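July, bench notes, wrist camera pipeline

Picked this up again after lunch. The plan was to get through the whole tabletop segmentation rerun before Julián needed the GPU back, and I got most of the way, so let me write down where things are before I forget.

First, the timestamp thing. The wrist camera frames and the joint states were landing in the log with different clocks (camera driver stamps on arrival, arm driver stamps on read), and the replay tool was happily pairing them by nearest stamp as if they agreed. They were off by 30 ms. Doesn't sound like much, but when the wrist is swinging over the table the back-projected masks smear sideways and you get a fat ghost of every object. I moved both to the host monotonic clock and added the offset to the Ikach config as camera_lag_ms. Please don't hardcode it anywhere else! Anselmo found the old value in two launch files already.

Second, the planner. Gila was refusing to plan straight down onto anything near the dish rack. I spent way too long staring at the collision checker before I looked at what it was being fed: the rack's thin white wires come back from depth as a cloud of floating crumbs, and the inflation step turned each crumb into a little balloon, so the rack ended up as one solid block with a skirt around it. I've got two fixes going. The quick one drops clusters under 200 points before inflation, which is ugly and will bite us the day somebody puts a thimble on the table. The better one fits a box to the rack from the color mask and throws away the depth inside it. The better one is on my branch, not merged, and it still gets confused when only a corner of the rack is in view — it fits a box to the corner and calls it a day. I want to carry the box over from the previous view and only update it when more of the rack shows up.

Third, and this is the fun one, the segmenter on overlapping stuff. The toy knife lying across a lemon slice is the case that keeps breaking us. The slice gets split in two by the blade, we get two masks, and the tracker gives each half its own ID. Then the knife (pale yellow) sometimes swallows the bit of rind next to it (also pale yellow), and the grasp proposer aims for something that is half knife, half lemon. I added a merge step in Valcárcel: if two masks sit on either side of a third one and a single circle fits both of their outer edges, they're one object. Works nicely on the 639 frames in the replay set for slices. It does nothing for the knife eating the rind, and I think that needs a real boundary term in the loss, not more glue from me.

Small stuff. The swirled white thing with the yellow dot keeps getting labeled "flower," and the grasp proposer has no flower class, so it skips it without a word. Made it log a warning. We should settle on a name for it in the label file; I put "bun" for now and Anselmo says meringue. Also, debris on the table: tiny flecks were showing up as objects in the scene graph, so there's a minimum area now, in the same config block as the lag.

Still to do: rerun the placement test with the merged masks, ask Julián whether the Trarnetti exporter can keep the occlusion order (right now it flattens everything and we lose who's on top), and write an actual unit test for the circle fit, with the blade at a few different angles across the slice. The board corner needs looking at too. The plane fit takes the top of the cutting board and the tabletop as one surface if I leave the tolerance where it is, and then every height on the board comes out wrong by the thickness of the board. I'll tighten it tomorrow morning and run the set again before touching anything else.

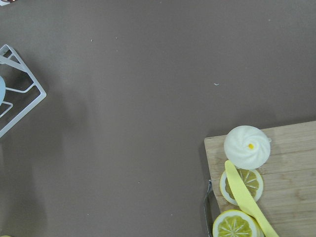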